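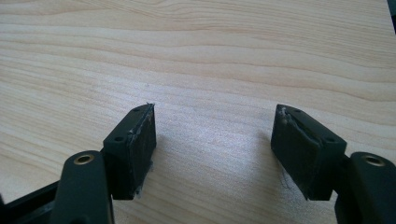
Getting a wood table to behave

4 min read

My kitchen table came from a secondhand place in Relenham and I paid sixty dollars for it, which should tell you what shape it was in. Rings, a gray patch where somebody had kept a plant, one long scratch I still can't feel but can see at breakfast when the sun comes in low. I've had it nine years now and people ask me what I put on it. Mostly I put dinner on it. But okay, I do have opinions, so let's go.

Find out what finish you have first. Put a drop of water somewhere it won't show (I use the underside of the overhang) and leave it ten minutes. If it sits there like a bead on a waxed car, you've got varnish or something like it. If it soaks in and leaves a dark spot, you've got oil, or you've got nothing, and you need to oil it before anybody spills grape juice. Mine drank that drop like it had been out in the desert!

For everyday wiping I use a cloth wrung out so hard it barely feels damp, with a tiny squirt of dish soap in the bowl. Wipe with the grain, then go over it again with a dry towel. The dry towel is the part my kids skip and I can always tell, because by evening there's a cloudy patch in the shape of somebody's elbow.

White rings are a lot less scary than they look. They're moisture sitting in the finish, and you can often coax it out. Lay a clean cotton dish towel over the ring, set the iron on low with the steam off, and press for a few seconds at a time. Lift, look, press again. If that makes you nervous (it made me nervous), rub in a little plain mayonnaise, go have lunch, and wipe it off after. It smells like a deli for an hour. Mayo took out two of my three rings and I finished the last one with the iron.

Black rings are another story. Those have gone down into the wood and you're looking at sanding, or at buying a nice big fruit bowl. I own a nice big fruit bowl.

Sanding, if you must: do the whole top. I know, I know, you only want to fix the one spot. I tried that in the first year and got a pale dish right in the middle that took oil differently from everything else. Start at 120 grit, go to 220, and then stop. I once went all the way to 400 since I had a sheet lying around, and it felt like silk but the oil hardly went in at all. Always with the grain, and vacuum between grits, then wipe with a barely damp rag and let it dry overnight.

Now oil. I use a food-safe one from Divilden, but plain mineral oil from the drugstore works too, you'll just be doing it more often. Thin coats! Pour out a puddle the size of a quarter, rub it around until you think you've run out, then keep rubbing. Wait twenty minutes and buff off everything that's left. If it's sticky the next morning you used too much — a rag with a bit of fresh oil on it will usually loosen the gummy parts.

Please be careful with the rags. Linseed and other drying oils can heat up and catch fire all by themselves when the rags are wadded in a trash can. I hang mine flat over the fence, away from the house, until they're stiff.

My neighbor Fongchan Thongsuk talked me into a beeswax paste on top of the oil and I'm a convert. I only bother in February, when the heat's been running for months and the wood looks thirsty. It doesn't hold up to hot pans, so the trivets stay out.

Crumbs in the crack between the leaves: an old toothbrush, dry, then the vacuum hose. A wooden skewer for anything that's turned to cement. Do it before you oil or you'll have oily cement.

Crayon comes off varnish with a little baking soda on a damp cloth, but go gently, because it can dull the shine. On my oiled top I scrape with an expired library card and dab on a bit more oil.

Next job is the chairs, and two of them wobble.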